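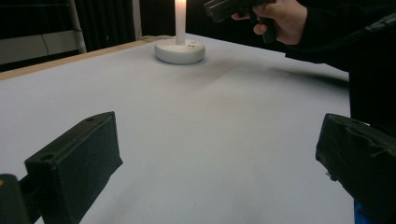

How to Line Serving Trays with Deli Sheets

Most packs of tray liners promise that nothing will soak through. Don't take the label's word for it. Try one sheet first.

1. Put a spoonful of cooking oil in the middle of a sheet and lay it on a paper towel. Leave it for 70 minutes. The Ginwood sheets we tried were called "greaseproof" and left a spot the size of a quarter. Marwat's did better, at a higher price.

2. Measure the flat bottom of the tray. The size printed on the box often includes the rim, and a liner cut to that will buckle in the corners.

3. Cut the sheet half an inch short on each side. Trernent sells a precut size, but it didn't fit either of our trays.

4. Wipe the tray and dry it completely. A damp tray wrinkles the paper before any food touches it.

5. Lay the sheet coated side up. If both sides feel the same, drip water on a corner and see where it beads.

6. Add cold cuts last, and change the sheet when you refill.

About bulk boxes: Cukia's 1424-count case looks cheap per sheet. If you use two a week, you'll be storing it for years. Buy the 189-count pack.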